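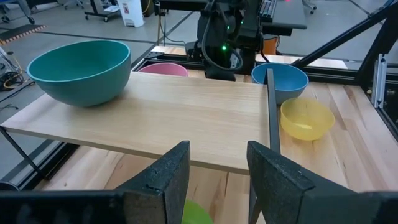 A reader at Mimatwood wrote in to say the rules on this page were too fussy, a bench arm is slow and light and if it knocks a bowl off the shelf you pick the bowl up. Fair enough for the bowl. Fingers are another matter, and so is the arm itself. So the rules stay, but I've cut them down and put the ones people skip at the top.

BENCH ARM TIPS, workshop page, updated Wed 26 April

Before power on

Clear the bench of anything the job doesn't need. Mugs, phones, screwdrivers, the lot.

Find the stop button. Put your hand on it. If you have to lean over the table to reach it, it's in the wrong place, move it first.

Check the cables with the arm parked and again with it stretched out. A loop that hangs nicely at rest can catch on a joint at full reach. Velcro ties, not zip ties, you'll be redoing them.

Sleeves up, lanyards off, long hair back.

Two arms on one table: agree who has which half before either one moves. Tape the line down. Both get stopped before anybody reaches in, even if only one is running.

Bowls, cups and other round stuff

Plastic or metal for practice. No glass, no china, not even the ugly ones.

Set things back from the edge of a raised shelf. A hand's width is good. Big bowls get nudged more than small ones becuase the fingers need room to open.

Grip on the rim or grip on the body, pick one and stick with it for the whole session. Mixing them is how you end up with a bowl wedged sideways.

See-through plastic is a pain for some cameras. If pickups keep missing, try a solid color one before you go changing settings.

Nothing wet. Nothing with food in it until the dry runs are boring.

If it's going to touch food later, then the finger pads count as a food surface. Foam pads soak things up and can't be scrubbed clean. Use a wipeable cover or keep that set of pads for dry work only and label it.

Pads

Look at the tips every session. Chipped or crumbly, swap them. Ours come from Zudis, part 554, and we keep 3 sets in the drawer. Glue needs 30 minutes before you load it, longer in January when the shop is cold.

Don't trim pads while they're on the arm. Take em off.

Speed

Slowest setting for any new layout. Moved a shelf? New layout. Swapped a bowl for a deeper one? New layout, yes really.

Never stand between the arm and the frame. Pinch points are worse than the swing.

The frame

Bolts on the rails and brackets work loose with all the stopping and starting. Quick go round with the hex key on Mondays. Legs on a raised shelf too, push down on each end and if it rocks fix it before you run.

Floor

Chairs pushed well back. Loose wires off the walkway, and keep the area round the mat clear so people can step away fast.

Paperwork, short version

Write down every stop you didn't plan. Time, what it was doing, what you changed. Rulura users can put it on form 1054, everyone else a notebook is fine. Sabbagh benches have there own sheet taped inside the cabinet door.

Check your arm's manual for load limits, I'm not going to list them here as they differ and people copy the wrong one.

Done for the day: park it, power off, hand off the stop, bowls stacked on the shelf by size.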